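Progress report, second reporting period
Stimavero weaving workshop, table textiles line
Submitted to the Rerkik Fund, November 16, 2022

Status against work plan

Work packages 1 and 2 are closed. Work package 3 (wear and cleaning trials) is open and on schedule. Work package 4 (retail trial with Ignacio) has moved from the fall to February, as agreed by phone. The change does not affect the total budget.

Yarn supply

The first lot of coated yarn from Zumix arrived with uneven thickness, and the warp broke repeatedly at the selvage. The lot was returned. The replacement lot has run without the same fault at reduced loom speed. We have not yet tried it at full speed and do not plan to before the tension rollers are replaced. The rollers are on order. The supplier has confirmed the price but not the delivery date.

Incoming yarn is now measured at both ends of each cone before it goes on the creel. This adds time to setup. The hours are booked under work package 2 through the closing date and under general operations after it.

Output

The period target was 1,350 placemats. The target was met, with most of the output in the second half of the period. Seconds are sold at the workshop door and are not included in this figure. Income from seconds is entered on line 10 of the financial statement.

Pattern development

The basket weave was kept as the ground for the striped mats. Plain weave was dropped after the first washing trial, when the corners curled. Stripe spacing is set at the warping stage, so a change of layout means a new warp. For this reason the striped designs are now scheduled in blocks, with the plain colors run between them.

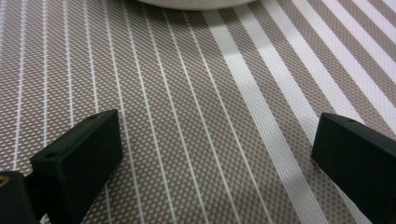

Notburga Auer has asked that the cleaning trial be extended before any care label is printed, and that wiping and machine washing be reported separately. In her view the combined result in the last report hid the weaker of the two, and a buyer who reads "washable" will use a machine. She would accept a wipe-clean label for the first season if the machine results are not ready.

We agree with the request. The two treatments will be logged on separate sheets from the next cycle on. Each series runs to 100 cycles, with checks for shrinkage, color change and edge fraying at fixed intervals. Samples are cut from the start and the end of the roll. The machine series is limited by access to the washer, which is shared with the dye room.

Staffing

The part-time finishing position was filled. Training on the hemming machine is complete. Training on the heat cutter is pending the safety inspection.

Budget

Spending is under plan on travel and over plan on maintenance. We request permission to move the unspent travel amount to maintenance. No other transfers are requested.

Open items for the fund

Written approval of the new date for work package 4.
Decision on the budget transfer.
Return of the signed equipment list sent with the previous report.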